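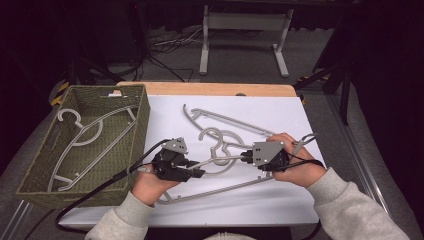 Topic: Household storage / Laundry

Manon Vachon
24/06/2019

Thread on plastic hangers, mainly how to store the ones that are not holding clothes. I moved into the Wonmont apartment in March with 173 of them and one closet rod. Most of the posts below are about geometry.

Definitions first. By "hanger" I mean the molded one-piece gray type: shoulder bar, lower bar, short struts between the two, hook in the middle. Wire hangers and padded hangers behave differently and I am leaving them out.

A loose hanger has three ways to catch on another loose hanger. Hook through hook. Hook through the body. Tip of a shoulder bar through one of the narrow slots. The first is quick to undo. The third is the one that snaps struts.

Curled hooks are worse than plain ones. A plain hook is open on one side, so a neighbor can slide off. A hook with a scroll at the base gives the other hanger a second place to sit, and a straight pull only seats it deeper. 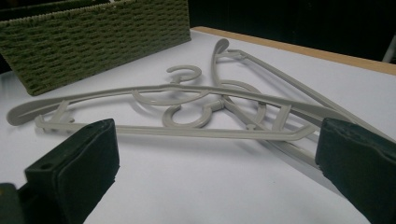

Two hangers, crossed at the hooks.

How I separate a pair like that:
Lay both flat on a table. A bed is too soft and the bottom one sinks.
Find out which hook is on top.
Hold the lower hanger down by its long bar.
Rotate the upper one around its own hook until the opening lines up. Then lift.

Pulling sideways is the usual instinct. It loads the neck of the hook, where the section is thinnest. I have broken two that way, both at the neck, and a hanger with no hook has very few uses.

Do the separating before the storing. A tangled pair put into a basket comes out as a tangled four.

On baskets. I tried three kinds.
1. Tall laundry bin. Bad. The hangers stand on their hooks and every one of them interlocks on the way in.
2. Wire crate. Worse. The hooks go through the mesh.
3. Low rectangular basket with a tight weave. Good. The hangers lie flat and the weave is too fine for a tip to get into.

Measure the inside of the basket at floor level, since most of them taper. My first one from Dukico was listed by its rim dimensions and the hangers sat at an angle across the bottom, which defeats the purpose. The second was one size up and fits with a finger's width to spare at each end.

Loading order for the basket: first hanger flat, hook to the upper left. Next one on top in the same orientation. Keep going. Alternating the hooks left and right gives a more level stack but they catch on removal. I ran both for two weeks each and went back to same-side.

Stack height. I stop when the top hanger is level with the handle slot. Past that they slide when you carry it, and a slid stack has to be taken out and laid again.

Somebody asked under my closet rod thread why I don't leave the empties on the rod. I did for years. Empty hangers on a rod fill the gaps between the shirts, and when you pull out a shirt two empties come with it. The rod in this apartment is short. Clothes get the rod, empties get the basket.

Labels: none. Gray hangers in one basket, trouser clips in another, kids' sizes went to my sister in Bramurside.

Sorting by make matters more than sorting by color. Dhillon and Dukico hangers in the same gray look interchangeable from across the room. The shoulder arch on my Dhillon ones is slightly deeper, so a mixed stack rocks. Ten of one and then ten of the other is fine. Alternating is not. 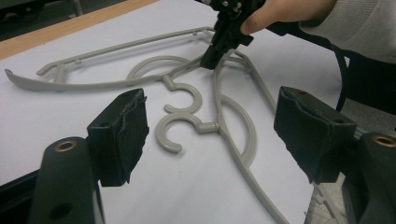
Do I have to wash plastic hangers before putting them away for the season?
A wipe with a damp cloth along the shoulder bar is enough for most of them; dry them fully before stacking so they don't mark whatever you hang next.

More on cleaning, because it comes up. Dust collects on the underside of the lower bar and around the struts. I do a batch in the bathtub once a year, lukewarm water and dish soap. No hot water on thin plastic. I had a few come out with a permanent bow.

Check while you have them in your hand. Whitening at a bend means the plastic has been stressed there. Flex it once, gently. If the white line gets longer, throw the hanger out.

Rough edges along the mold seam can be taken down with a nail file. Worth doing at the shoulder tips if you hang knits. Not worth doing anywhere else.

Recycling: my building's bin does not take them. The dry cleaner on the ground floor takes intact ones back. Broken ones go in the trash here. Check your local rules, they vary a lot.

Final number. I kept 597 grams of trouser clips (weighed for the postage on the rest, never counted) and enough gray hangers to fill one basket to the slot. The remainder went out in two boxes.

Closet rod load and bracket spacing is a separate thread. I still need to measure the sag with the winter coats on it.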